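Okay, I finally rebuilt the parts wall in the garage and I can't stop going out there to look at it, so you all get a thread.

Some background for anyone new: I fix old stereos and kitchen radios for people in Prusside. It started as a favor for my aunt in June and now there's a line. The radios are great. The mess was not great!

Everything small used to live in coffee cans. Plugs in one can, little circuit boards in another, and a third can I was scared of. If I needed one connector I dumped the whole can on a cookie sheet and stirred it with a pencil.

Then Llinos Lewis came over to pick up her dad's tuner, watched me stir the can, and said "why don't these things stand up?" And I had no answer. Why DON'T they stand up?

So the whole idea is slots. Each part gets a holder that fits it, and it goes in upright, so you can grab it from the top without knocking over its neighbors. You look for a shape instead of digging for one.

I drew mine on the back of a Funeck catalog at the kitchen table. It took 4 tries. The first one had every slot the same size, which felt so neat and tidy and was completely useless, because connectors are not the same size as boards (I know, I know).

Things I learned about slots, in case you want to try it. Leave some wiggle room. A part that fits perfectly snug on Monday is a part you'll be pulling out with pliers later. I go a hair wider than seems right.

Mix open holders with closed ones. Open ones are lovely for thin stuff, like a strip of circuit board, where you want to see the edge. Chunky things with flat sides like a full frame around them so they don't lean. 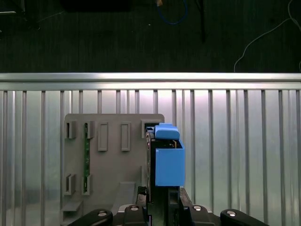
Color helps so much more than I expected. Gray background, bright parts, and my eye goes right where it needs to go. I used to buy everything in black because it looked serious. Blue plastic forever now!

Round off your corners too. My second try had square ones and I caught my sleeve on the same corner every single time I walked past with coffee.

And metal behind the bench, if you can swing it. It wipes clean, and the ripply kind bounces the lamp light around in a really pretty way in the evening. I found a leftover sheet at the Fusholm salvage yard and carried it home on the roof of the car going very, very slowly.

People keep asking about labels. I have 79 labels printed and I've stuck on maybe a handful, because once a thing has its own shape of hole you mostly don't need to read anything. I still love them. They're in a drawer.

What I'd do differently: put the slots you use most along the top row. I put my favorites low down because I drew the board sitting and I work standing. My back has opinions about this.

Also, test with the real part in your hand before you screw anything down. Go in at an angle, go in straight, try it with your other hand. If you have to think about which way it faces, add a little tab or a mark so you don't have to.

Next up is the screws, and I have over 2000 of them in one bucket. Hou from the hardware store thinks I should just buy new ones already sorted. Hou may be right, but I've got a podcast saved up and a muffin tin, and I'm going in this weekend.

If you've built something like this, please show me! Especially if you've figured out knobs. They roll off everything and I've tried egg cartons twice.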